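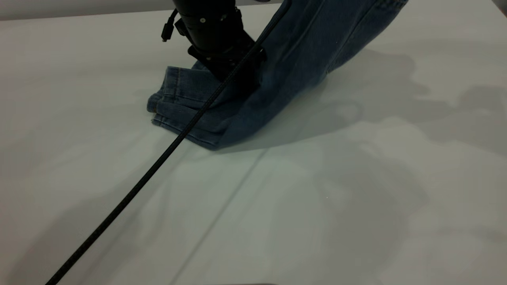

**Figure 6.** Blue denim jeans with a slightly faded, washed finish, on a white tabletop.

### 4.2 Wear life and disposal of denim

Households in Jiltdale and Warnance were asked to keep a clothing diary for 18 weeks. Each entry recorded when a garment was worn, when it was washed and whether it was later mended, passed on or thrown away. Denim was treated as a separate class, as earlier work in Warnance had grouped it with other cotton trousers and so hid its longer periods between washes.

Jeans stayed in use longer than any other class of legwear. Of every 100 pairs entered in the diaries, 17 were repaired at least once, most often at the knee or the inner thigh. Fading was seldom given as a reason for disposal — several households in Jiltdale reported that they preferred older pairs (Figure 6). Poor fit was the most common reason, followed by broken zips.

The Fikulen scale was used to grade surface wear. It was drawn up for workwear and does not separate fading caused by washing from fading applied by the maker. Grades for pairs bought second-hand should therefore be read with care. Diaries begun in February also contain fewer entries for outdoor drying, and these were left out of the comparison in Section 4.3.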